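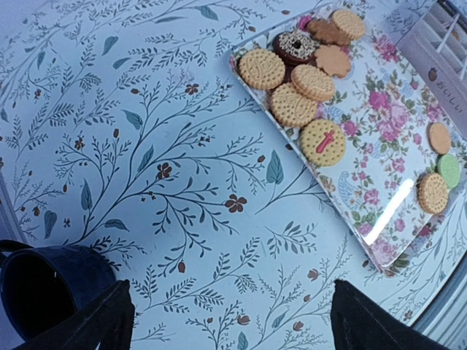

Figure 1. Printed table covering and floral tray.

4. Fitting the Orkbridge Table Covering

4.1 Before you start

Clear the table and wipe the top with a dry cloth. Unfold the covering and leave it flat for 6 hours at room temperature. Fold lines that remain can be pressed from the back on the lowest iron setting.

CAUTION: Do not iron the printed face. Do not use steam.

4.2 Positioning

1. Lay the covering face up with the care label at the foot of the table.
2. Match the center mark on each short hem to the middle of the table end.
3. Smooth from the center toward the corners with the flat of the hand.
4. Check that the overhang is the same on both long sides. Adjust by lifting the covering, never by dragging it.
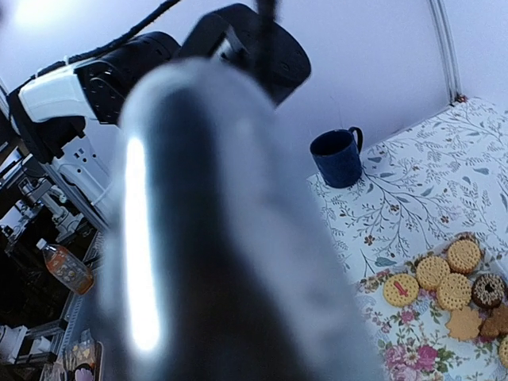

Figure 2. Close view, gray and white parts.

4.3 Attaching the clips

1. Open the clip fully and slide it over the hem and the table edge together.
2. Press until the jaw seats. Fit the corner clips first.
3. Place the remaining clips 17 inches apart.

NOTE: Standard clips fit tops up to 2 inches thick. For thicker tops, order clip set 1045.

4.4 Trays and serving pieces

Set trays down flat and lift them to move them. Metal trays with rough undersides can pull threads in the print; fit felt pads before use.

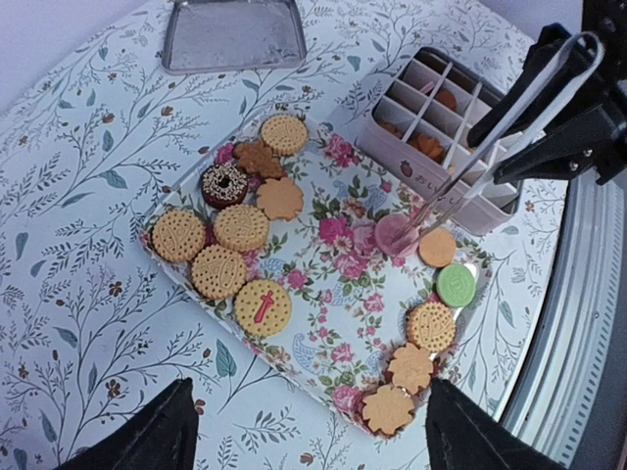

Figure 3. Covering in use with a metal tray and a floral tray of toy treats.

4.5 Removal

Release the clips along the long sides, then the corners. Shake out crumbs before folding. Store the covering rolled, printed face outward.

Washing instructions are in Section 5.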